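3.2 Materials and procedure

The reading study was carried out at the Trandcombe site in the spring term. We recruited 37 adults who had learned English after the age of 12 and who used it daily at work. All had normal or corrected vision. Four were later removed from the analysis for leaving more than a quarter of the comprehension items blank, and their data are not reported further.

Each participant read 11 short texts on a standard office monitor. The texts came from the Skutent collection, a set of plain-language articles on health, housing, work and technology that Pin-yu Su compiled for an earlier project on adult literacy. We kept the original wording except where a text mentioned a price or a law that had changed. Two versions of every text were prepared. In the plain version the article ran as a single column with no figures. In the illustrated version one figure was placed between the second and third paragraphs, with a short numbered caption and no reference to it in the body of the article.

None of the answers to the comprehension items could be found in a figure.
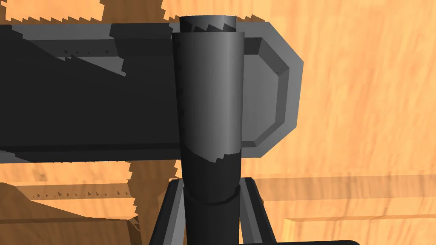
Figure 4. Computer rendering of a dark vertical cylinder between two gripper fingers, in front of a gray beam.

Participants moved through a text at their own pace and could scroll back at any point. When they pressed the key to go on, the text was taken away and the questions were shown one at a time. The order of texts was shuffled for each reader, and no reader saw both versions of the same text. Reading time was logged from the first display of a page until the key press.

Comprehension answers were written in free text and scored by two raters, following the scheme in Hassanpour and Su's Pons manual. Raters did not know which version a reader had seen. Where they disagreed, Pejman Hassanpour read the answer and settled the score. Spelling and grammar were ignored unless the meaning could not be recovered.

Word difficulty was controlled with the Revine frequency list. Texts with a high share of rare words were spread evenly over the two versions — a step we added after the February pilot, in which the harder articles had fallen mostly in the plain set. The pilot data are not included in the results below.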